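Subject: Re: [uvby-swap] Shipping costs for the spring seed exchange

On 1/10/20, a list member wrote:
> Last year I paid more for postage than the seeds were worth.
> Can we go back to one big parcel per region? And is Koltel
> still the drop point for the north?

Yes, Koltel is still the drop point for the north. Erkach takes the south, same as before.

I went through the postage slips from last season. We mailed 284 small envelopes and paid 737 for them in total. One parcel per region would have been a good deal cheaper, even with the heavy beans and squash in it. The drawback is that people then have to pick up their share, and a few live a long way out.
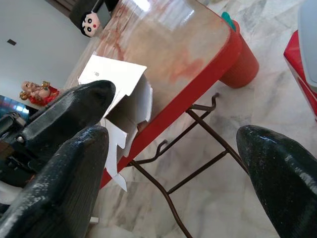
Photo: Uvby Seed Exchange

My suggestion is a white cardboard box for each region, packed flat with the packets standing on edge. Please keep to 50 packets per sender. Write the variety and the year on every packet — pencil is fine, gel pen smears.

The Khương long beans did well for me, so I have plenty. Tomatoes I am short of.

Boxes should reach the drop points before May. Anything later goes into the fall round. If you want envelopes anyway, say so on the list and send your own stamps.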